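Visit to Vasora, Putgate

We went over in May to see the bin-picking cell Vasora runs with Khurana. The KUKA arm had stopped on a fault shortly before we arrived — a cable had snagged at the joint, 76 picks into the run.

Staff cleared it and restarted at a lower speed, with the red-brown and green bars left in the metal bin.
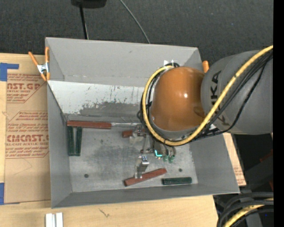
What we asked

Had it happened before? Yes, twice in 1171 picks. The cable ties are now checked every 18 hours.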